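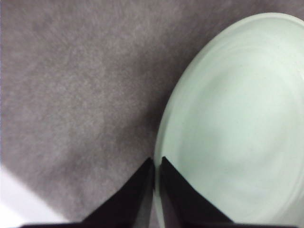
Why does a soup taste flat when you've used plenty of good ingredients?

Most of the time it needs salt, or a little acid, or more time with the onions at the very start. Adding another vegetable hardly ever fixes it, though that is what almost all of us reach for first.

Cooking in a Small Space
Unit 3: Soups, Beans and Gentle Heat
Instructor: Satish Suvarna
Room 637, Degefa Building

Welcome back, everyone, and thank you for bringing such good questions about the rice unit. I read all the cards. Several of you asked whether we'd ever get to something that feels like dinner, and I'm happy to tell you we have arrived! These notes cover what I said in class plus a few things I ran out of time for (you know how I get when the subject is beans).

Starting the pot

Nearly every soup we make in this course begins with onion, fat and salt. Chop the onion fairly small, and let it go over low to medium heat until it is soft and see-through and smells sweet. Please give it longer than you think. When I was learning, I'd throw the broth in after a couple of minutes and then wonder why my grandmother's soup tasted like soup and mine tasted like hot water with onions in it.

Garlic goes in after the onion has softened, and ground spices after the garlic. Stir those for half a minute and add a splash of liquid before anything scorches. If you're using tomato paste, fry it until it darkens to a brick color.

Simmer and boil

A full boil at sea level is 212 degrees Fahrenheit, with big bubbles breaking all over the surface. A gentle simmer sits lower, and for most of our soups I like to see 185 on the thermometer, when a bubble comes up now and then and the surface shivers in between. Boiling soup hard will break up your potatoes, cloud your broth and toughen chicken breast. Noodles are the exception, as we discussed, and they want to be kept moving.

Remember that the setting on a dial tells you how hard the heater is working. What the food is doing is another matter. A half-empty pot on a low setting can boil away merrily while a full one just sits there. So look in, listen, and turn things down or up as you need to.
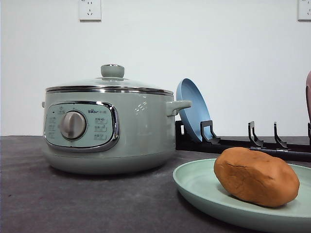
Figure 1. Electric hot pot with a domed glass lid and a silver dial on the front.

Beans from dry

For two people, weigh out 200 grams of dried beans. Spread them on a tray and pick out any stones or shriveled ones, then rinse. Cover with plenty of cold water, add a good pinch of salt and leave them overnight. The old advice was to keep salt away until the end, and I taught it that way myself for years, but salted soaking water gives me creamier beans with fewer split skins.

Next day, drain, cover with fresh water by two inches, and bring to a real boil. Red kidney beans must be boiled hard for at least ten minutes before you turn the heat down. Low heat alone isn't enough to make them safe, so please don't skip this one. After that, simmer until tender. Old beans take much longer than new ones, and you can't tell which you have by looking. Taste five beans, from different parts of the pot. If one is chalky, keep going.

Lid on, lid off

With the lid on, you keep your water and the heat holds steady. With it off, the broth reduces and the flavor gets stronger, and so does the salt, which is why the last seasoning waits until you've finished reducing. Setting the lid a little askew gives you something in between. When you lift a lid, tilt the far edge up first so the steam rolls away from your face and wrist.
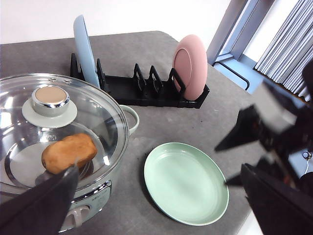 Figure 2. Glass lid, with two small steam vents near the rim.

Finishing

Taste, salt, taste again. Then try a squeeze of lemon or a few drops of vinegar in one spoonful before you commit the whole pot. Soft herbs go in at the very end, and cream or yogurt once the heat is off.

For next time

Make one pot of bean soup at home, any kind you like, and write down what it tasted like before and after the acid. Read the Sestari handout on storing leftovers, and bring a small container with a lid that fits. We'll be doing dumplings.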